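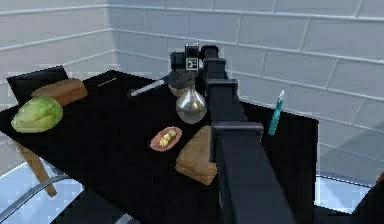 Vol. 6, p. 391

3.2 Reflective surfaces and the rating of apparent quality

The second group of stimuli was chosen to test whether surface gloss affects the price that shoppers are willing to pay for household goods when shape and stated material are held constant. Earlier work in our group (Szilágyi and Jakab, the Ustcombe survey) found a gloss effect for small kitchen goods but did not separate it from the effect of shape. A rounded object shows a wider spread of highlights than a flat-sided one under the same lighting, and a rater who reports that an item "looks expensive" may be responding to either property.

Figure 2. Rendered view with a silver, teardrop-shaped flask on a table draped in black cloth.

Ratings were collected through the Inora panel in June. Each participant saw one version of each item and entered a price in whole dollars, followed by a quality score on a seven-point scale. No reference price was given. Participants who entered the same price for every item were removed before analysis, as were those who finished the task in under two minutes. The final set held 3,294 ratings. Item order was randomized for each participant, and the glossy and matte versions of an item were never shown to the same person.

Prices were log-transformed before fitting. The raw values had a long right tail, and a small number of very high entries would otherwise have set the size of the estimated effect. We fitted a mixed model with gloss, shape class and their interaction as fixed effects, and with participant and item as random intercepts. Random slopes for gloss were tried by participant and by item. The by-item slopes improved the fit and were kept – the by-participant slopes did not converge and were dropped. Quality scores were treated as ordinal and fitted separately with the same fixed terms.

Gloss raised the stated price for rounded vessels but had no clear effect for boxes and trays. The interaction held when the most expensive items were left out, and also when the analysis was limited to participants who reported buying household goods in the past year. For quality scores the pattern was weaker. Glossy items were rated slightly higher in both shape classes, and the interval for the interaction included zero. The two measures should therefore not be read as substitutes for each other, although they are often treated that way in store studies.

Two limits apply to this comparison. First, gloss was varied in two steps only, so the results say nothing about the form of the relation between the steps. Szabó's scaling method would allow this to be tested, but it requires many more ratings per item than the panel could supply. Second, stated prices are not purchases. The Fovum field data, discussed in Section 4, cover actual sales but include few matte vessels, and the gloss effect there cannot be separated from brand.

3.3 Stated material

In the third group, each item was paired with a one-line label naming its material. Labels were either consistent with the surface shown or neutral ("metal or similar"). Inconsistent labels were tested in a pilot and left out of the main study, as several pilot participants wrote that they had ignored the label entirely when it did not match the surface.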